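Menitcombe garment folding set: notes on the right-hand dropouts

Read this before training on any of the two-handed folding episodes. The set holds 2387 episodes recorded with hand-held grippers, left and right, each with its own camera. Part of it has a fault in the right-hand width signal, and the first release went out with that fault unmarked.

What went wrong

The right gripper reports its opening width over a cable that runs down the handle. The connector at the bottom worked loose over several weeks. When contact was lost, the logger did not write a gap. It repeated the last good value until the signal came back. In the files this looks like a gripper that is holding still, so our checks passed it.

Ewan Nepia found it in December while replaying sleeve folds on the Gratia arm. The right gripper closed on the cuff, lifted, and then stayed closed through the release. The garment was dragged off the bed and pulled the wrist into its torque limit. The arm stopped as it should. No one was hurt, and the only damage was a bent finger link.

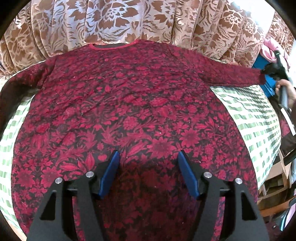
Floral garment laid flat, right cuff held by the second gripper.

Long-sleeved garments are the worst affected. The operator holds a cuff for a long time, and a frozen value during a hold cannot be told from a real one by width alone. We compared the width signal with the video to sort these out.

Current state

Episodes are marked in the column width_ok. A value of 0 means the right-hand width froze for more than 90 consecutive samples. Shorter freezes are left in and are not marked. Camera video and left-hand width were not affected.

Three Skuluvov sessions have no usable right-hand width at all. They are kept for the video. The loader skips them unless you pass include_video_only.

Changes to recording

The connector now has a locking collar. The logger writes an empty value when contact is lost and beeps after 3 missed samples. Operators open and close both grippers fully before each garment.

Known problems

The Prendergast loader, older branch, ignores width_ok. Use the main branch.

Do not replay marked episodes on hardware. If you replay any others, keep the torque limit on and one hand near the stop button.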